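Pokmont library to close for nine weeks while roof is replaced

2021-08-29

The public library in Pokmont will shut its doors after Labor Day so that crews can replace the roof, the town said in a notice posted on Friday. The building is expected to stay closed for nine weeks.

Water came through the ceiling of the children's room twice in June. The second leak ruined 196 books and a section of carpet, and the room has been roped off ever since.

The contract went to Honkanen, a roofing company that also worked on the town's fire station. Workers will strip the old shingles, replace rotted boards on the north side and put in new gutters. The heating ducts in the attic will be cleaned at the same time.

During the closure, a small part of the collection will be available at the Getska Community Center on Kunduton Road. That branch will be open Monday through Thursday in the afternoon and Saturday morning. Patrons can pick up holds there and use one of the public computers. Printing will not be offered.

The library has 3359 active cardholders. Anyone with items checked out when the building closes will have the due date moved to the week after it reopens, and no late fees will be charged for that period. The book drop on the main steps will be locked. Returns should go to the community center instead.

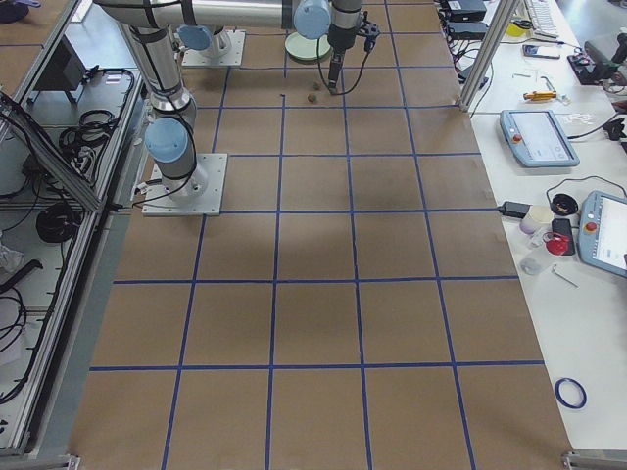 Story time for preschoolers will move to the community center's lower level, with space for 60 people, parents included. The adult book group will skip its fall meetings and start again once the main building is open.

Parking behind the library will be closed to the public for the whole project. The bus stop in front stays in use.

Hold requests can still be placed by phone or through the online catalog.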